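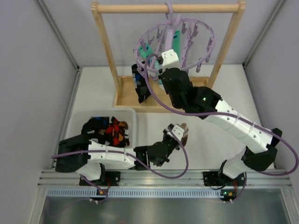

If you've been collecting laundry demonstrations for any length of time, you already know that socks are harder than shirts, and that the little round hanger with the pegs is harder than both. We've been hanging small things at the Pirkby bench since October, and I promised Ladi Ogundipe I'd write down the habits that have saved us the most grief, so make yourself a coffee and take whatever is useful.

**Sort the basket before you record.** I don't mean fold it! A jumbled pile is good, and you want the policy to meet a jumbled pile. But take out anything with a hole in the toe, and turn everything right side out unless inside-out socks are part of your task. Keep the basket close to the arm that does the picking, so the reach stays short.

**Let one arm fetch and the other tend the pegs.** We tried swapping jobs halfway through an episode and the recordings came out muddled, with a lot of dithering in the middle. Now the left gripper picks up a sock and holds it ready while the right one works in among the pegs, and we stick with that for the whole session.

**Pinch near the cuff.** A sock held by the middle flops over on both sides and there's no edge to offer the peg. If you grab it badly, put it down and pick it up again with the recorder still running. Those second tries are lovely material, and Jaqueline Ledesma keeps a folder of nothing else.

**Start with the hanger partly loaded some of the time.** An empty ring is much easier than one with a garment already hanging in the center of it, where the fingertip has to find its way between the cloth and the spokes. We keep 2 starting layouts on a card by the bench and alternate. Of our first 141 episodes, nearly all began with a bare ring, and I'd do those again if I had the patience.

**Mind your cables.** Leave a generous loop from the gripper back along the arm, then drive both arms to their farthest reach by hand and watch where the slack goes. You want to know if it catches on the drying rack before you're in the middle of a good take.

**Stop while your hands are still steady.** Nine good hangs in a row is plenty for me, and then I get up and stretch. Tired driving is jerky driving, and it all goes in the data along with everything else.

Label the episodes before lunch, while you still remember which one had the slippery brown sock. Spare pegs are in the drawer marked Skosness, under the tape.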